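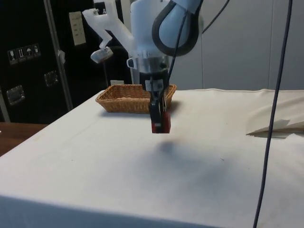 Can a small lab put the Josine kit on an arm it already owns without paying for an integrator?

A small lab can, provided someone there is comfortable with a hex key, a calibration script and an afternoon of rerouting cables.

4.2 Living with the kit

Figure 3. The arm with the gripper closed over the cloth-covered table, wrist camera on its printed mount, wicker basket behind.

I should say up front that I wanted to like this kit. Gustier sells Josine as a retrofit: a wrist camera, files for a printable mount, a set of finger pads and a license for their picking software. You supply the arm and the parallel gripper. We bought ours at the list price (576 euros in August, before shipping) and Gustier had no say in the tests or in this write-up, though they did answer our emails, mostly within a day.

Deolinda Macedo did the mechanical install and I did the software, so anything grumpy I say about the mount is secondhand. Her main complaint was the angle. The mount file comes in two versions, and the manual recommends the straight one, which gave us a camera view with far too much gripper body in it. The angled version (the zigzag plate in Figure 3) pushes the camera out to the side of the wrist and points it down at the table, and we stuck with that for everything reported here. If you're printing your own, skip the straight one. We wasted a good evening on it!

Calibration is the part Gustier's website makes sound like magic. It isn't magic, but it's decent. You move the arm through 12 poses over a printed target, the script chews on the result for a bit, and then it either gives you a transform or tells you to start over. It told us to start over quite a lot until Haf Parry noticed that the target had been printed at "fit to page." After that it behaved. I'd love for the script to check the size of the squares and complain, and I've asked Gustier for that.

The task itself is dull on purpose: pick a soft item off the table, drop it in the basket, go back up and wait. We ran 634 attempts in total, split between the Josine software and the scripted overhead-camera baseline from Section 3. Josine got 341 of them and the baseline got the rest. The uneven split is my fault. I let the Josine batch run on past its planned end because I was curious about the later items, and we decided to keep those runs in and report rates per item in Table 2.

What surprised me most was how well it did with pale fabric on a pale background. We kept an off-white cloth on the table for the whole series, which is a mean thing to do to a vision system, and I was expecting a mess. The software does best when a fold stands up enough to throw a bit of shadow. When an item lies dead flat, it tends to hover, close on nothing and then report a successful grasp with great confidence. That false report bugs me more than the miss itself (a miss you can retry, but a wrong "done" sends the arm over to the basket for no reason). Mafalda Carvalho wrote a short patch that compares the finger gap with a threshold before accepting the grasp, and it's included in our supplementary files. The results in Table 2 are from before the patch.

The finger pads are fine. They're replaceable, they slide on, and we never had one come loose. I do wish the kit came with a spare set, because the online store was out of them when I looked.

Cables deserve a paragraph of their own, and the manual gives them one sentence. The camera lead has to follow the arm through its full range with enough slack for the wrist to turn, and if you leave too much it drifts into the camera's view. We ended up testing the slack by jogging the wrist slowly to both limits with one person watching the lead and another on the stop button. Please do the same before you let it run by itself.

Inês Louro, at our partner site in Iltirberg, repeated the install on her own arm using only my notes and the manual. She got through it without calling me, which I'm taking as a compliment to the notes. Her setup uses a different gripper, so we don't pool her numbers with ours; they appear separately in Section 4.3, along with her much shorter list of complaints.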